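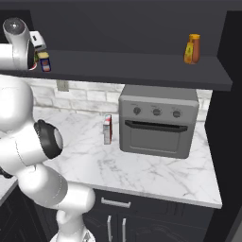 Para Nerys Vaughan, la pregunta de si una máquina puede encargarse ya de la cocina está mal planteada: hay que preguntar por una tarea concreta, en una cocina concreta, y ver cuántas veces seguidas la termina. Con ese criterio está escrito este capítulo.

4. Tareas de cocina: preparación y primera puesta en marcha

En este capítulo se explica cómo preparar una tarea de recogida en Skurkenari, primero en la cocina simulada y después en la cocina real. Se da por hecho que el brazo está instalado y calibrado (capítulo 2) y que el programa de control Nilodier arranca sin avisos (capítulo 3).

4.1 Qué se puede encargar hoy al brazo

Conviene leer este apartado antes de crear ninguna tarea. Buena parte de las consultas que llegan a soporte se refieren a trabajos que el sistema todavía no hace.

Tareas admitidas sin supervisión continua:
Coger un envase rígido de un estante abierto y dejarlo en la encimera.
Llevar un envase rígido de la encimera al estante, si el hueco de destino está despejado.
Poner de pie un cartón pequeño que se haya volcado.

Tareas admitidas con una persona delante:
Abrir y cerrar un cajón con tirador horizontal.
Abrir la puerta de un horno de sobremesa apagado y frío.
Girar un mando a una posición marcada.

Tareas no admitidas:
Verter líquidos.
Manejar cuchillos, vidrio fino o recipientes calientes.
Limpiar superficies con paño o esponja.
Desenroscar tapones. La pinza sujeta bien la botella, pero con un solo brazo no hay nada que retenga el cuerpo mientras gira el tapón.

La diferencia entre el primer grupo y el segundo está en el contacto. Un bote se coge y se suelta. Un tirador o un mando obligan al brazo a seguir un recorrido que marca el mueble, y un error pequeño de posición se convierte en fuerza. Skurkenari limita esa fuerza, pero el límite detiene la tarea; no la corrige.

4.2 Antes de empezar

Necesita:
El brazo con la pinza montada.
El modelo de la cocina simulada, incluido en la instalación.
Un envase de prueba vacío o cerrado, de hasta 700 gramos.
La parada de emergencia conectada y al alcance de la mano.

PRECAUCIÓN. No haga la primera prueba real con el envase lleno y abierto, aunque la simulación haya salido bien.

4.3 Crear la tarea en simulación

1. Abra Nilodier y seleccione Cocina > Estante y encimera.

2. Espere a que el brazo aparezca en posición de reposo. Si aparece con el codo metido en el estante, pulse Restablecer y vuelva a cargar el modelo.

3. En la lista de objetos, marque el que quiere mover. Para una primera tarea se recomienda una lata pequeña o una botella con tapón. Deje los cartones para más adelante: son ligeros y se vuelcan al menor roce.

4. Marque la superficie de destino. El programa dibuja en verde la zona que el brazo alcanza. Si el destino queda fuera, no lo fuerce con la opción Ampliar alcance, que solo sirve para brazos montados sobre guía.

5. Escriba la orden en una frase corta, con un solo verbo y un solo objeto: «Pasa la lata a la encimera». Las órdenes con dos acciones se aceptan, pero el fallo en la primera no siempre detiene la segunda.

6. Pulse Ensayo único y observe el recorrido completo. Fíjese en el codo además de la pinza. En cocinas con estante alto el codo pasa cerca del canto, y es la pieza que más golpes da.

7. Si el recorrido es aceptable, pulse Serie. El programa repite la tarea cambiando ligeramente la posición de los objetos y la luz.

Nota. Una serie se puede interrumpir y reanudar. Los ensayos terminados se conservan.

4.4 Leer el resultado de la serie

Al acabar, Nilodier muestra los ensayos completados, los detenidos por fuerza y los fallidos. Se considera completado un ensayo cuando el objeto está en el destino, de pie, y la pinza lo ha soltado.

Sirva de referencia la serie que hicimos en el taller de Sturkia con una tarea de estante a encimera: 1.164 ensayos simulados, de los que fallaron 46. La mayoría de los fallos se dieron con el objeto arrimado a otro, sin sitio para que entrara el dedo de la pinza. Esos números valen para aquella tarea y aquel modelo. No los use para estimar otra.

Si la tarea falla de manera repetida, revise por este orden:

a) El hueco a los lados del objeto. Sepárelo de sus vecinos.
b) La altura de agarre. En botellas, baje el punto de agarre por debajo del hombro.
c) La distancia entre el estante y la base del brazo.
d) La frase de la orden.

No empiece por la frase. Ornella Grasso, que revisó los registros de soporte de abril, encontró muchas órdenes reescritas una y otra vez cuando lo que sobraba era un bote pegado al que se quería coger.

4.5 Pasar a la cocina real

1. Despeje el estante y la encimera de todo lo que no esté en el modelo. Lo que el programa no conoce lo trata como obstáculo, y a veces ni eso.

2. Coloque el envase de prueba en la misma posición que en la simulación.

3. Compruebe que los electrodomésticos de la encimera están apagados. El brazo no distingue un horno caliente de uno frío.

4. Ajuste la velocidad a Lenta. No la cambie durante las primeras pruebas.

5. Colóquese fuera del radio del brazo, con la parada de emergencia en la mano, y pulse Ensayo único.

6. Repita seis veces sin modificar nada. Si falla alguna, vuelva al apartado 4.4.

7. Mueva el envase un palmo y repita el paso anterior.

PRECAUCIÓN. No retire con la mano un objeto que la pinza tenga medio sujeto. Pulse la parada, espere a que se apague el indicador y abra la pinza desde el menú.

Nota sobre superficies. Las encimeras brillantes dan reflejos que en la simulación apenas aparecen. Si el brazo se detiene a media altura sobre la encimera, baje la persiana o cambie la luz antes de tocar los parámetros.

Nota sobre estantes oscuros. Un envase oscuro sobre un estante oscuro se localiza peor. Basta con una luz dirigida al estante; no hace falta forrarlo.

4.6 Tiempo y supervisión

El brazo es más lento que una persona en todas las tareas de este capítulo. A velocidad Lenta la diferencia es grande, y a velocidad Normal sigue siendo clara. Quien busque ahorrar minutos al recoger la cocina no los va a encontrar aquí. El sistema resulta útil cuando la persona no llega al estante, o cuando la misma tarea se repite muchas veces al día, como en el obrador de Guerra, donde se usa para bajar envases cerrados.

Ubaldo Negri pidió que constara también el tiempo de preparación. Cada tarea nueva lleva una mañana de trabajo entre simulación y pruebas reales, y si se cambian los muebles de sitio hay que repetir una parte.

Deje siempre a una persona en la misma estancia mientras el brazo trabaja, incluso con las tareas del primer grupo. «Sin supervisión continua» quiere decir que esa persona puede estar ocupada en otra cosa. No quiere decir que pueda salir de casa.

4.7 Avisos frecuentes

Agarre no confirmado. La pinza se ha cerrado sin notar el objeto. Compruebe la posición y repita.

Fuerza superada. El brazo ha tocado algo. Busque el punto de contacto antes de reanudar; suele estar en el codo o en el canto del estante.

Destino ocupado. Hay un objeto donde debía dejarse otro. El brazo se queda con la carga en alto. Despeje el destino y pulse Continuar.

Objeto no reconocido. El envase no coincide con ninguno de la lista. Dé de alta el objeto según el apartado 5.2.

Para guardar la tarea, pulse Archivo > Guardar como tarea de casa. El nombre no admite tildes ni eñes en esta versión.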